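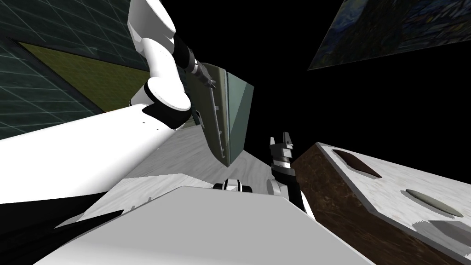

Reltis Robotics, Simulation & Evaluation Group

ok people keep asking how we run sim evals for the two-arm robot so I'm dumping our house rules in one thread. typing between meetings, sorry in advance

Rule one. A task gets a written definition BEFORE anyone writes a script for it. One paragraph, plain words. What gets picked up, by which arm, where it ends up, what counts as done. If you can't write the paragraph you don't have a task yet.

"Done" has to be something the simulator can check. Object inside this region, under this speed, for this long. "Looks good" is not a check. We had "looks good" in our sheet until June and I'm still finding leftovers

Every episode gets a seed and the seed goes in the log. Not in your notebook. Not in chat. The log.

If I can't replay your failure from the log, it goes back in the queue as unexplained, and unexplained failures block the release. Mounir Ezzat wrote that one and I fought him over it for weeks. He was right

Thin objects. Dustpans, trays, lids, anything flat you grab by an edge. These get their own section in the rules now

For a thin object held by one gripper: the other arm keeps clear until the hold has been checked. Free gripper can wait nearby, fingers open, but it doesn't go for the object. Planner has to treat the held thing as part of the arm from the moment of grasp. The whole thing, not just the bit between the fingers!

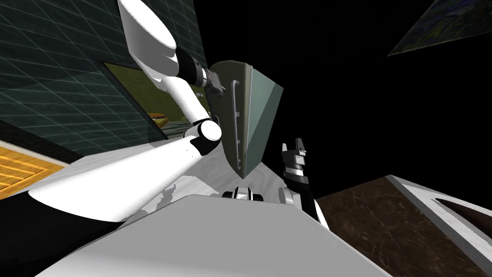 Render: Tayla McPhee / Reltis sim group

Why so fussy about that. A flat object held at a corner sticks way out past the fingers, and the default collision model is happy to pretend it ends at the fingertips. Then the arm folds back and drives the far end through a countertop and the sim just shrugs

So. Attach the full mesh on grasp. Detach on release. Log both events. If the detach is missing, the episode is void even if it scored

(yes void, not failed. Void comes out of the total. Failed stays in. Please stop mixing these up in the spreadsheet, I beg)

Run counts. 300 episodes per task is the minimum before you're allowed to say a number out loud. For a release candidate it's 3,000 across the whole suite. Lower than that and you write "early" next to it, every time, including on slides

Last full run for Cendari had 672 voids. Nearly all of them one missing detach event in one script. Lahcen Sqalli found it in an afternoon beacuse the logs were decent. Without the logs we'd have called the grasping bad and retrained for nothing

Camera rules, quick version:
wrist cameras stay on for the full episode, both of them
no moving a camera mid-suite to get a nicer angle
no dropping frames where the view is blocked

That last one gets pushback. People want to throw out the close-up frames where something big fills the view. Don't. The real wrist camera is going to get the same kind of view, and if the policy has only ever been fed tidy ones you've trained it for a robot that doesn't exist

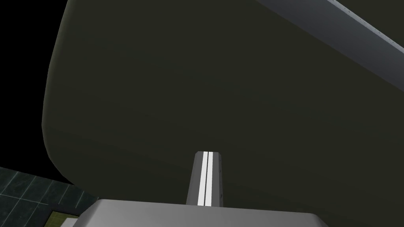
Same goes for contact. When a finger is near a large surface we want the distance logged at every step, straight from the simulator, and we don't let anyone judge touching / not touching by eye off a wrist view. Two people will look at one still and give you two answers. Tried it. They did

Hülya Değirmenci's addition, which I like a lot: whoever wrote the task doesn't get to label its failures. Swap with someone. Takes 2 hours, saves a fight

Failure labels we use: missed grasp, lost grasp, collision with room, collision with self, timeout, other. If "other" gets big, stop and read them. Don't invent a new label in the middle of a run, finish the run, then relabel all of it

Self collision deserves its own post. Two arms working close in front of the body, the elbow is what gets you. Everyone watches the grippers. Put a minimum distance on elbow to torso and make the episode stop when it's broken. Stop, not warn. Warnings scroll by

Room changes: any edit to the room, even just moving a piece of furniture, means a new version number. Old results stay tied to the old version. You do not get to compare across versions in the same table. I don't care how small the move was

Somebody asked about textures. Floor and wall textures can be varied inside a version as long as the list of them is fixed up front and saved with the config. Geometry can't. That's the line we picked, other teams draw it elsewhere, fine

Going from sim to the real arms: nothing runs on hardware untill it has passed the suite, a second person has replayed ten failures by hand, and the speed cap is set in the controller. Capping it in your script doesn't count, scripts get edited at 6 pm by tired people (me)

And somebody stands at the stop button. Only job they have. No phone, no laptop, not "also watching the logs". Vilho Sjöberg walked over and ended a session on me for this last month, fair enough

A couple of replies wanting the template. It's a text file with the task paragraph, success check, seed range, room version, object list, who labels. Gekska's is longer and has a risk section, which we're probably going to steal. I'll post ours once I've taken the internal paths out

To the person asking if this slows us down: yes, the first two weeks. After that, mostly the meetings got shorter

Still open for us: what to do when the object is held fine but has slid a little in the fingers. Right now it passes if it ends up in the region. Lahcen wants a slip limit. I want one too but we can't agree where to measure from, corner or center of the object. If your team has a written rule on this please send it

gotta run, next meeting. will get to the rest of the replies tonight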